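Stirarton Annexation: Frequently Asked Questions
Updated January 17, 2020

What is being proposed?
The Town of Stirarton has applied to annex 300 hectares of the neighbouring municipality of Saarela, between the rail line and Zelia Road. The land is mostly zoned light industrial.

How many people live in the area?
The last count was 2358 residents in all of Saarela. Only 42 households are inside the proposed boundary.

Will my property taxes go up?
Not right away. The application asks that Saarela's rates stay in place for two years. After that, Stirarton's rates would be phased in.

I run a business in the area. Do I need a new licence?
Your Saarela licence stays valid until it expires. You would then renew with Stirarton. Home businesses — including mail order and small repair work — are covered by the same rule.
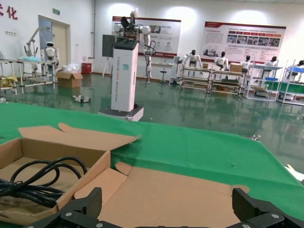 Open carton with coiled black cable, on a green cloth.

Does the zoning change?
No. Existing zoning carries over until Stirarton council passes a new bylaw, and that requires a public hearing.

What about garbage and recycling?
Collection days stay the same under the current contract. Cardboard should be flattened and tied in bundles.

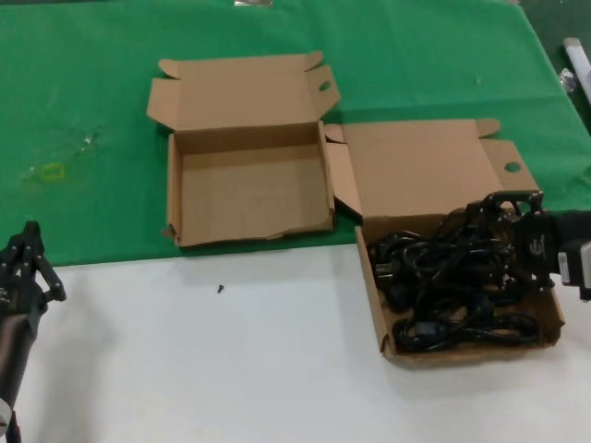 Larger loads can go to the Sitia Street depot, where proof of address is needed. Either municipality's tax notice will do.

Who makes the final decision?
The provincial boundary panel. A ruling is expected in June.

How do I comment?
Write to Martti Kiiskinen, Municipal Clerk, at the Stirarton town office. Letters must be signed and include a street address. Comments sent to Saarela's office will be forwarded.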